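05/08/2018
by Vratislav Štefanec

Planner day! I spent the whole morning on the grasp sampler (the one I keep calling Trodden, because everybody has walked all over that code) and I finally got it down to 2000 candidates per pass, from 3000. Thin things are still the pain. A stick gives you a lovely long line of grasps and then the filter throws out nearly all of them for being too close to the caddy walls.
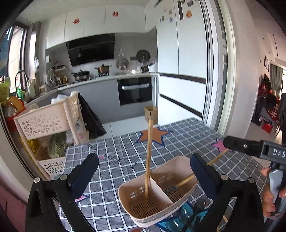
After lunch

Changed the clearance check so it looks at the divider as its own piece, and wow, much better. Replayed 12 logs and nine came back with a usable grasp on the leaning stick. The upright one with the little box on top is another story, the segmenter wants to merge the two. More coffee, then the merge threshold.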